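Grelby Community Help > Robotics > Grippers and end effectors

Two-finger gripper: stiff plate fingers or hollow loop fingers for small light stuff?

Asked by Pirmin Strebel
Viewed 1175 times
2 people are following this question

I have a two-arm bench setup on a rail and a pile of household junk for it to pick up. The job I care about is small white tubes and bottles, plus one envelope, which has so far been the most expensive piece of stationery in my life if you count my hours.

Since April I've been running long tapered plate fingers. They're rigid, they get down close to the floor, and they're fine on anything with a flat side. On round things they're a lottery. A tube lying on its side will sit there quite politely until the fingers close, and then it leaves. Thin plastic is the opposite problem. It goes wherever the fingertip goes and won't let go when told. 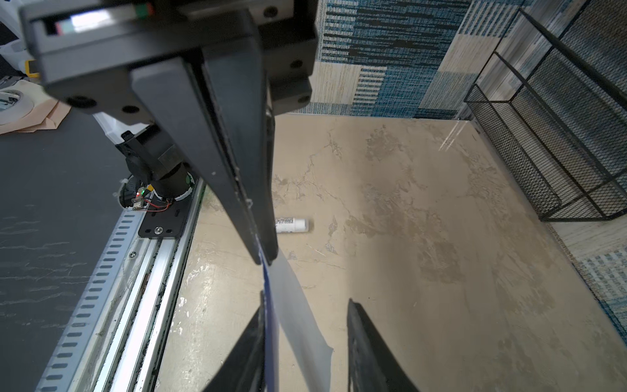
I've been offered a set of hollow loop fingers, the kind with a frame shape and an open middle that's supposed to flex around what it's holding. The Prirkard ones cost $62 for the pair, and Tanner sells something similar in a softer plastic for more than I want to admit to my wife. Before I buy anything:

1. Do the loop fingers really help on small cylinders, or do they just look clever?
2. Can they still pick up paper? The envelope is non-negotiable. I've come too far.
3. Do I have to redo my wrist camera calibration after swapping? Last time that ate a weekend.

Controller is a Flulham, stock firmware, position control with a current limit on the gripper. I also have a camera looking at the whole enclosure, in case that changes anybody's advice.

Answer from Damian Brunner (accepted)

Short version: buy the loops for one arm and leave the plates on the other. You have two arms, so make them disagree.

Longer version. A rigid plate meets a cylinder along one line. If your two lines aren't dead opposite each other, the closing force turns into a shove and the tube rolls off. A flexing finger gives you a patch of contact instead of a line, and that patch forgives a lot of bad aim. I ran plates and loops on the same arm for a month, same tubes, same script, and by the end I'd stopped bothering to put the plates back on for anything round. Bottles held upright were the biggest difference. With plates mine would slowly tip in the grip on the way up, like someone nodding off on a train.

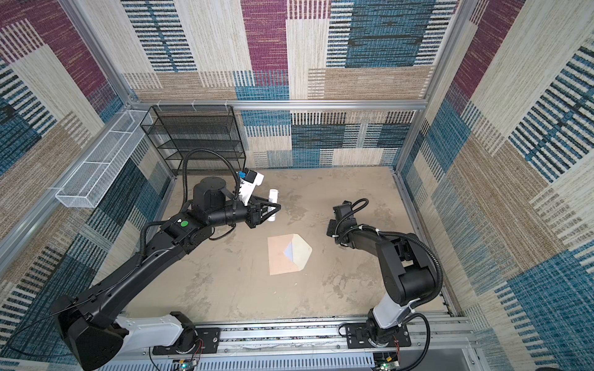 Paper is where the loops get embarrassing. The tips are blunter than they look in the catalog, and they bend back when you try to slide under an edge. What worked for me was going for the flap, not the edge. Leave the envelope open, come in low, pinch the flap, lift slowly. If the flap is stuck down flat you want the plate finger for that, hence one of each.

On calibration: if the camera is fixed to the wrist and you only change the fingers, the camera-to-wrist part hasn't moved and you can leave it alone. What has moved is the fingertip. Measure the new tip offset, put that in the Flulham tool settings, and check it by touching a mark on the floor from a few directions. Twenty minutes, plus however long you spend looking for the small hex key.

Two warnings. Turn your gripper current limit DOWN before the first close. The loops keep squeezing happily past the point where plates would have stalled, and a thin-walled bottle will let you know. And the loop fingers block more of the wrist view than plates do, so expect to lean on your overhead camera for the last inch or so.

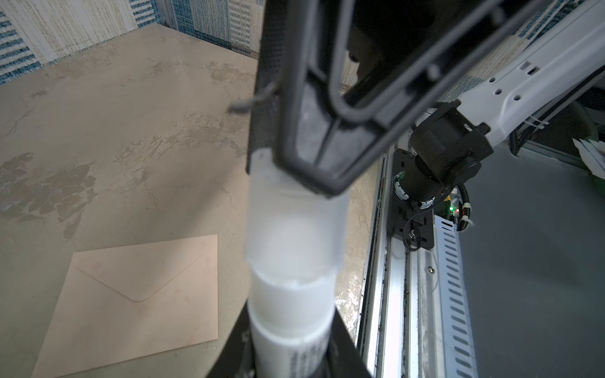

Reading time for this thread: 2 min

Edited Sun 31 December to add, as I clearly have a rich social calendar: somebody messaged me to ask about Prirkard versus Tanner. I've had both. The Tanner ones grip better and wear faster. The Prirkard ones need a strip of rubber on the inside face before they're any good on glossy plastic. I'd still get the Prirkards and spend the difference on rubber.

Answer from a guest

Just use suction

Comment from Pirmin Strebel on the answer above
On an envelope? With the flap open? I'll hold your coat.

Answer from a guest

I had the rolling problem too and didn't change the fingers at all. I turned the wrist so both fingers line up across the tube and come straight down over it, and slowed the last part of the close to a crawl. Got me most of the way there. Also clean your floor, mine was dusty and everything skated. No idea about envelopes, I gave up on those and do socks now.

Comment from Pirmin Strebel
Lined up the wrist like you said and it's better. Ordered the loops anyway. Will report back on the envelope when I'm on speaking terms with it.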